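Join the Sitside Home Robotics Club: Student Team Members and Two Adult Mentors Wanted for Our Tidy-Up Season

Posted July 20, 2026

Hello, neighbors, students, parents, and anybody who has ever looked at a messy bedroom and wished something else would pick it up! The Sitside Home Robotics Club is taking new people for the coming school year, and we would love to hear from you even if you have never touched a robot in your life. Most of our current members hadn't either when they walked in, and a couple of them came mainly for the snacks.

We are looking for 10 student members, ages 14 to 18, and two adult mentors. The season starts when school does and runs until the Prornismont Student Household Challenge in January, with a few relaxed meetings afterward for anybody who can't bear to stop. I'll try to explain what all of that means below. It got a bit long, so feel free to skip to the part that sounds like you.

What we do

The club began as a single after-school class in simulation and programming, and for the first couple of years we mostly drove little wheeled carts around a gym floor. That was fun, and we still bring out the carts for beginners, but the group kept asking for something closer to real life. So last season we signed up for the Household Challenge, where teams program a simulated robot to do ordinary chores in an ordinary house. Clear a table. Sort the laundry. Find the thing that somebody left on the bed and put it back where it goes.

All of our chore work happens in simulation, on computers, with rendered rooms and rendered robots. Please don't let that put you off. Parents sometimes tell me their child was hoping for "a real robot," and I understand completely, but a simulated arm will miss a simulated book by a hair just as stubbornly as anything made of metal, and you can start the room over with one key and try again before your soda goes flat. Students get far more practice this way, and they can work on the same task side by side and compare what they tried.

Our project for this season is called Filali, after the name the students gave their first practice house (there was a vote, and feelings ran high). It is a set of bedroom and living room tasks. In each one, the robot has to look around from its own point of view, decide what belongs where, reach for an object, take hold of it, and carry it to the right place. Bedrooms are harder than you might think. Small flat things lying on a big flat surface give a two-fingered gripper very little to grab, and we have spent whole evenings on a single approach angle.

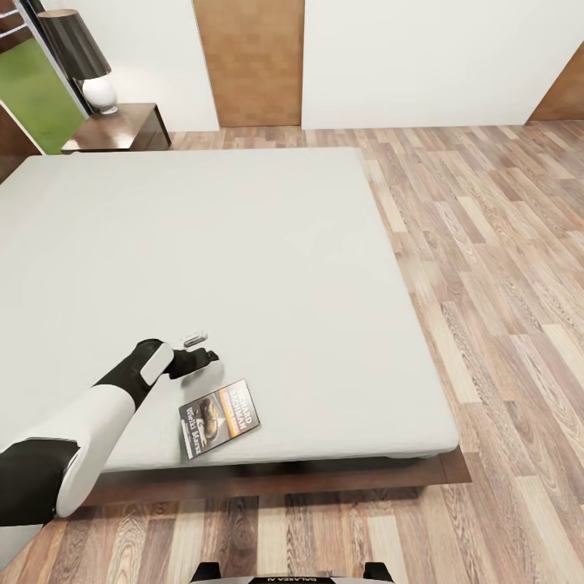 We split the students into small groups, and every group gets a mix of new and returning members. One group might work on recognizing objects while another works on arm motion, and then around the middle of the season everybody switches. I am rather firm about the switching. It's tempting to let the best programmer program and the best talker talk, but then you end up in January with one tired programmer and several people who can't explain what their own robot is doing.

Who we'd like to hear from: students

You should be between 14 and 18 on the day of the first meeting and able to come to most sessions. You don't need to know how to code. If you do, wonderful, we use Python for nearly everything and you can start a little further along. If you don't, the first several meetings are a gentle beginner's course, taught in pairs, and you will be moving a robot arm on the screen by the end of your second evening.

We are also very happy to have people who are more interested in the other parts of the work. The team keeps an engineering notebook, which needs patient writers. We give a short talk at the Challenge, and somebody has to plan it. There are trial records to keep, room layouts to design, and a team banner which, between you and me, could use some help.

What I care about most is that you are kind to the person sitting next to you and willing to try something again after it fails. It will fail a lot! Last year's team ran 150 trials of one pillow-sorting task before they got a run they were happy with, and the cheering could be heard in the parking lot.

Who we'd like to hear from: mentors

Both mentor spots are unpaid, I'm afraid, though we do cover your travel to the Challenge and your background check. We ask for one evening a week, and an extra Saturday here and there as January gets closer.

For the first spot, we would like somebody comfortable with programming. Experience with robotics or 3D simulation would be lovely, but a patient person who writes code for a living (or used to) will pick up the rest quickly. You would sit with the groups, ask good questions, and help them read error messages without panicking. Please don't apply if you'd find it hard to keep your hands off the keyboard. The students write the code, and the Challenge rules are strict about it.

The second spot needs no technical background at all. We want somebody organized and cheerful who can help with schedules, forms, rides, food, and practice for the team talk. A retired teacher would be perfect. So would a parent, an office manager, or a college student who enjoys a good checklist.

When and where

We meet on Thursday evenings, from 6:00 to 8:30, in the computer room on the second floor of the Sanier Learning Center. Use the side entrance after 6:00, and ring the bell if the door is locked. The elevator is working again, and the room is fully accessible by wheelchair. Dinner is simple (sandwiches, fruit, usually some kind of soup once it gets cold) and it's included, so let us know about allergies when you apply.

Saturday work sessions begin later in the fall and are optional for students until the final month, when we really do need everybody. We don't meet during school vacations.

What it costs

Membership is free. The club pays for the software, the competition entry, and the team shirts out of a yearly budget of $2,000, which comes from our spring supper and from families who chip in when they can. You don't need your own computer. Members who would like to practice at home can sign out one of our laptops, and there is a short form for a parent or guardian to sign. If getting to and from meetings would be difficult, please say so in your application and we'll do our best to match you with a ride.

The people you'd be working with

I'm Hendrik Swanepoel, and I lead the club. I taught shop and math for a good part of my life and came to simulation late, so I have a lot of sympathy for beginners. I handle the calendar, the beginner's course, and most of the soup.

Iker Aguirre is our technical coach. He keeps the practice rooms running, adds new furniture and objects to them when the students complain that things are getting too easy, and is the person to ask about joints, grippers, cameras, and why the arm has decided to point at the ceiling. He will meet with new mentors before the season starts and walk them through the software at whatever pace suits them.

How to apply

Students, please send us a short letter, a page at the most. Tell us your name, your age, your school, and one thing you have made, fixed, or figured out. It can be anything. We've had letters about bicycle brakes, a birthday cake, a crossword, and a very complicated system for feeding a neighbor's cats. Tell us as well which chore you would most like to hand over to a robot, and why you think it would be easy or hard for one to do. We don't grade spelling, and there is no right answer.

Mentors, please send a few paragraphs about yourself, which spot you're interested in, and the names of two people we may contact. If you have worked with teenagers before, we'd enjoy hearing about it.

Letters can be dropped off at the front desk of the Sanier Learning Center, in an envelope marked "Robotics Club," or handed to me or Iker at any open evening. Open evenings are held every Thursday in August at our usual time. You can sit down at a practice room, drive the arm around, knock a few things off the bed, and talk with students from last year's team. Parents and younger brothers and sisters are welcome, and you don't need to sign up ahead of time.

We read letters as they come in and reply to every one. If we have more students than places, we keep a waiting list, and people on it are invited to the beginner's course anyway. Students who applied last year and didn't get a place should please apply again, and put a note at the top so that we know to look for you first.

Applications close on the last Thursday in August, at the end of the open evening. Come a little early if you want soup.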